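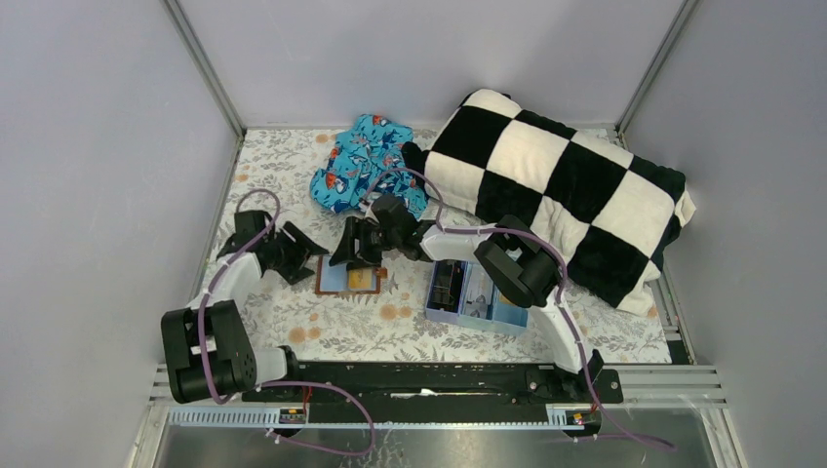

Wallet job, both arms over the mat.

July, started 10:00. Han-gyeol Yeon on the controls, me on notes. The Rattanakul task sheet asks for the wallet to be handled by both arms, with the blue box, the blue cloth and the checkered cushion left on the mat as clutter. Arms driven remotely the whole session, no hand guiding.

Went over the approach first. Left gripper comes in low, right one stays high until the left is clear. The cards are harder than the wallet. The sleeve edge is hard to judge from the fixed camera, so Han-gyeol drives the last part from the wrist view.
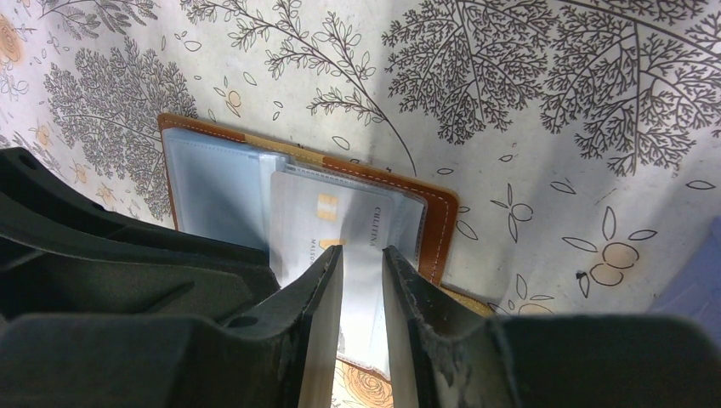
Agreed to slow down once the fingertips are at the card. The replay in Trerari gets jumpy if the operator makes small corrections there – better to stop, look, then move once. Open and close commands get logged separately from now on.

Three demos with the wallet open, two with it closed. Closed ones need a different wrist angle.
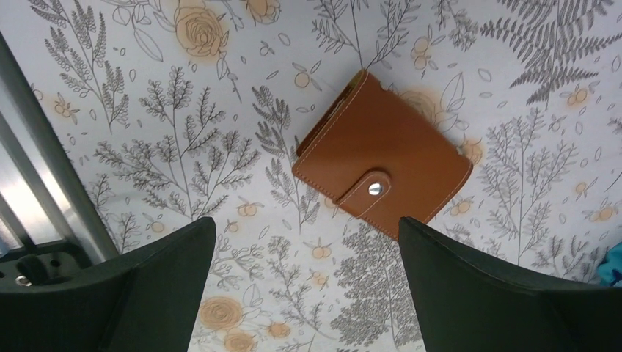

Wallet closed, snap side up, wrist camera.

For the closed wallet, line up with the edges, not with the print on the cloth. I lost one demo on my own turn doing that. Marked it as bad, kept the file.

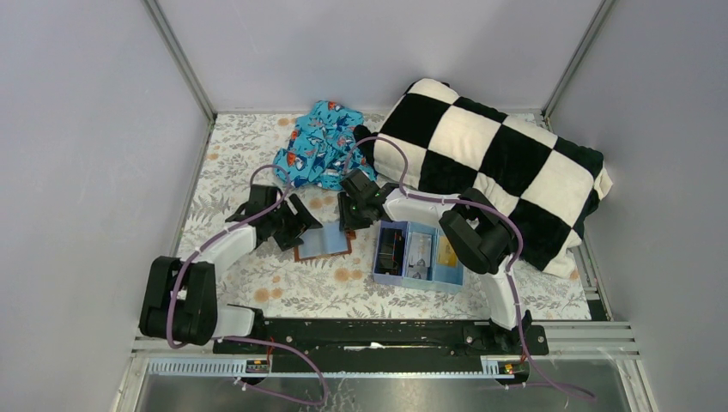
Left gripper over the blue piece with the brown border, right gripper at the box.

To do: tidy the purple cables at the front rail. Ask Avenar for spare fingertips. Repeat the open set with a second operator.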